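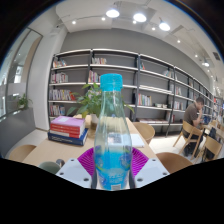
December 27, 2018

Water hardness, Dostard workshop, continued from May. Boiler feed sample titrated three times with the Clillero kit. Mean 400 mg/l as calcium carbonate, spread small enough to ignore. The May entry has 86, which I now think was taken after the softener and labelled wrongly.

Softener resin is the Toivonen grade, 25 litres. Regenerated overnight, then rinsed until conductivity settled at 540. Outlet hardness still above target. Brine valve seat looks worn - replacement on order from Grurnura.

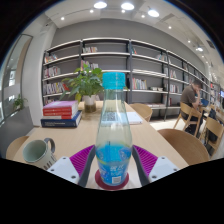

Until it arrives, run the boiler on half load and blow down twice a shift. Do not adjust the dosing pump. Repeat the titration on fresh indicator, as the present batch gives a slow, muddy end point - violet for a good while before it goes blue.

To do: relabel both sample taps, correct the May sheet.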